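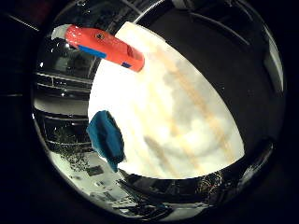

Wiping down tables – questions we get

Do I need a special spray for a white tabletop?
Probably not. Diltatside sells one for everything, and I've yet to see it beat dish soap and warm water.

What about beige streaks?
Try a damp cloth first. If they stay put after 2 passes, they may be part of the surface. Scrubbing harder mostly dulls the finish.

Cloth or sponge?
Either. Kadri Sproģis swears by sponges, I don't – they hold crumbs and start to smell.

How often should I wash the cloth?
More often than you do. The Malteo label claims up to 70 uses between washes. I wouldn't go past a day.

Can I leave it on the table?
You can, but a damp one bunched up dries slowly. Hang it somewhere.

Do "streak-free" products work?
Sometimes. So does a dry towel.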